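**Plirneck, one-volume edition (Willside), paperback, 677 pages**

Plirneck is a historical novel set in a salt-mining town over the course of one winter. The narrator, a surveyor named only by his trade, is sent to measure the lower galleries and finds that the company's maps have been altered. The plot is an audit. Readers who want battles should look elsewhere.

The book is divided into 13 parts, each opening with a page from the surveyor's ledger. The entries use a consistent system of abbreviations, explained once in part two and never again. I marked that page and went back to it often. By part six the figures in the ledger begin to disagree with the narration, and the mystery can be worked out from the differences alone. The method is fair – every number needed is printed before the solution.
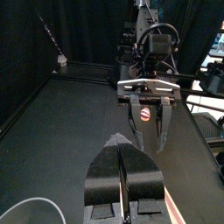 Pacing is uneven. The four parts set underground are tight, with short chapters and little dialogue. The town chapters run long, and the dispute over the chapel roof could lose half its length without harm to the plot. The surveyor's sister gets two good scenes early on and then appears only in letters.

The prose is plain. Technical terms are used correctly as far as I can judge, and most are clear from context. A few are not, and there is no glossary. The earlier Ploster edition, in two volumes, had one.

As an object, the Willside printing is adequate. The type is small but even, and the inner margin is wide enough to read without forcing the spine. The fold-out map has been reduced to a single page, and the gallery numbers on it are hard to make out – a real fault in a book that depends on them.

Recommended for patient readers. Anyone who liked Luik, the same author's shorter book, should expect less humor and more arithmetic. Rating: 4 out of 5.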